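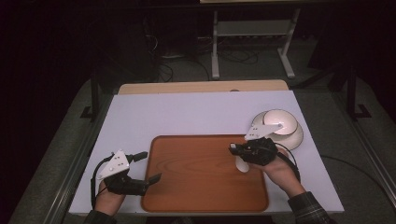
Wooden tray on a pale board.

20 June 2021

I sold my zoom in February and have been using one lens since then, a used 35mm prime I bought from Jasper Van Dijk. It had a small mark on the front element and a stiff focus ring. The mark has never shown up in a picture. The ring loosened after a few weeks of use.

The first outing with it was a walk along the canal in Brenada with Xuân Lương. I came home with 152 shots and kept 7. Most of the rejects were my own fault. I was used to standing still and zooming, so half of them have too much pavement at the bottom. With a prime you have to walk, and I was slow to get into the habit.

Indoors it does better than the zoom did. I can shoot in my kitchen in the evening at f/2 without pushing the ISO so high that everything turns to mush. Wide open the corners are soft – by f/4 they are fine.

Autofocus is noisy. If you shoot video you will hear it on the built-in mic. I don't, so I left it alone.

I do miss the long end. Youssra asked me to photograph her daughter's swim meet and I had to borrow a lens for it. That has happened three times now, and I may look for a cheap 85mm before the fall.

The lens cap it came with keeps falling off in the bag. I ordered a new one from Gorkeo and it should be here next week. Prints from the canal walk are still at the lab.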